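Lists > Automation-users > Open days and visits

Re: Mekura open day, is it worth the drive?

Print this message | E-mail this message

Posted April 2, 2025

On the list last week it was asked:

> Has anyone been to one of the Mekura open days? We are looking
> at an arm for packing at our Grekau site and would have to send
> 2 people. I don't want to lose a day to slides.

I went to the last one. There were slides, but they took up less than an hour. The rest was split between the simulation room and the shop floor.

1. Simulation room

This was the better half for me. They run every pick in simulation before it goes to a real cell, and visitors can sit at a desk and watch. The task on show was a tabletop one, with two cups and a drink can on a wooden table and the arm starting well back with its fingers open. They had 600 saved runs of it and would open any one you asked for – failed ones too.

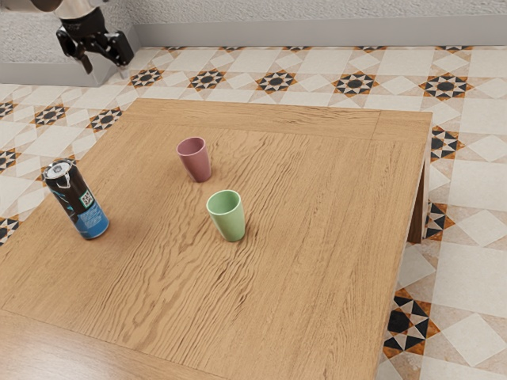 2. Shop floor

Two cells were running, one with a Nakamura feeder and one with a Truteck conveyor. You stand behind a rail and the staff take questions between cycles. The Truteck cell stopped twice while I was there and was restarted both times in a few minutes. It was loud, so bring ear plugs.

3. Practical points

Sign-up is by e-mail and there were 176 names on the list when I went. Parking is behind the building. Lunch is not included.

The next one is in June. If you have your own parts, ask beforehand whether they can be modeled – they did this for one visitor in my group.

For packing work I would send both people.

Reply to list | Print | E-mail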